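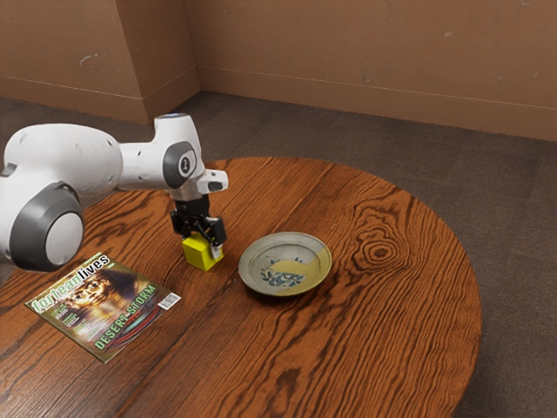
4. Applying Arkinden Hard Oil to Tabletops

Arkinden Hard Oil is a penetrating finish for interior wood furniture. It cures inside the surface fibers and leaves no film, so preparation determines the result. Bold figure takes up oil unevenly. Around a large knot, where the grain bends in rings as it does on the right side of the round table, the wood is denser and needs a longer soak than the straight grain beside it. Clear the tabletop completely before starting; plates and magazines leave outlines in fresh oil.

4.1 Preparation

1. Remove old wax with Villix cleaner and a white pad.
2. Sand with the grain, finishing at 300 grit. Do not sand across knots.
3. Vacuum the surface and wipe it with a lint-free cloth.
4. Test the oil on the underside of the top.

Note: Dark blotches in the grain do not always sand out. Stop if the blotch is unchanged after two passes.

4.2 First coat

1. Stir the can. Do not shake.
2. Pour a small amount onto an Areck applicator and spread it along the grain.
3. Leave for 17 minutes. Add oil to any area that turns dull.
4. Wipe off all excess with a dry cloth.

CAUTION: Oil-soaked cloths can ignite without a flame. Lay them flat outdoors to dry, or store them under water in a closed metal container.

4.3 Checking absorption

Look along the surface at a low angle. Broad, widely spaced streaks and fine, closely packed grain can occur on the same top, and each should be checked separately. Shiny patches indicate oil that was not wiped off.
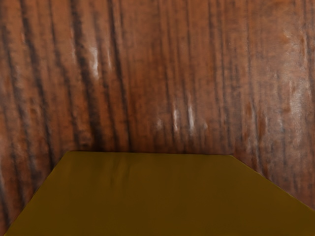

So-ying Chou reports that the fine-grained areas of her table stayed tacky until she cut the first coat to half the usual amount, and asks that the step say so. Revised instruction: on fine grain, apply half the normal quantity and repeat if the surface turns dull within 4 minutes.

4.4 Second coat

1. Wait overnight.
2. Rub lightly with part no. 832 pad.
3. Repeat 4.2, steps 2 to 4.

Keep the table out of use until the oil no longer marks a white cloth.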